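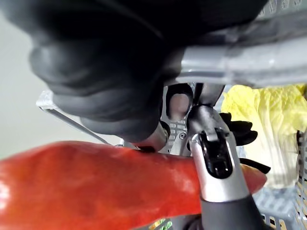
Red chilli at the wrist camera, with the cabbage crate behind.

I spent most of July on the grasp planner for Julero. The old version picked contact points from the outline alone, so a long curved vegetable got the same treatment as a box. The new one fits a centreline first and scores pairs along it. Planning time went from 67 ms to 53 - not huge, but I'll take it.

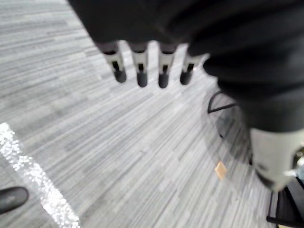

Segmentation is still the weak part. I train it on crates and benches, then the hand swings out over open floor and the masks go to bits. Grey striped carpet is about the worst background I could ask for, and a small tan square lying on it is just the sort of thing that gets proposed as a target. Wiesława Krawczyk suggested a height check before scoring, so I've added one with a 6 mm cutoff. Merging it tonight.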